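4 min read

Search for: Search

Two weeks of taking computers apart

I've been at Kodcombe since April, on the project Lorcan Flanagan set up to teach a robot arm to strip old office computers. My part is collecting the examples. I drive the arm by hand through a task, the system records the camera views and the joint positions, and later a model is trained on the recordings.

Our target is 2,000 usable runs. A run is one small job from start to finish, such as pulling a drive or unplugging a cable. If I drop something and pick it up cleanly, the run stays in, labelled as a recovery. If I have to reach in with my own hand, it goes in the bin.

Most of the first week went on deciding where a run should start. I had been parking the arm in the same spot every time, and Nermina Stojanovska pointed out that the model would learn that spot and very little else. Now I start it from seven different positions and shift the tower on the table between runs.
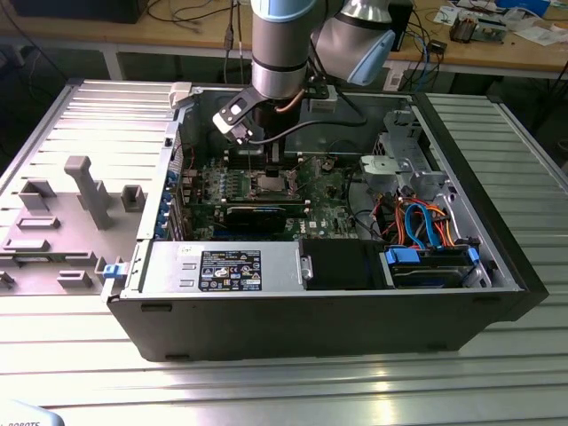

Over the processor, with the side panel off and laid to the left.

The processor area is slow work. The gripper hides a good part of what the fixed camera sees, so I come in tilted and keep the descent steady. Cables are worse. They never lie the same way twice, and I've stopped tidying them before a run, as the machines we'll get from the recycler won't be tidy either.

Labelling takes longer than driving. I do it after lunch, in Provero, and mark where each grasp begins and ends. Josefien Van Damme labelled a batch of mine without seeing my marks, and we disagreed most on when a grasp counts as finished. We now use the moment the part starts to move.

Next up are the drive clips. I'll post the rejection figures once I have enough runs to compare.

3 comments

Doğukan Yurt
Do you keep the bad runs anywhere? We threw ours out and regretted it.

Stojan Mladenović
What speed are you driving at? Mine came out jerky until I slowed right down.

Author
Doğukan, yes, in a separate folder. Stojan, a quarter of full speed near the board, faster above the case.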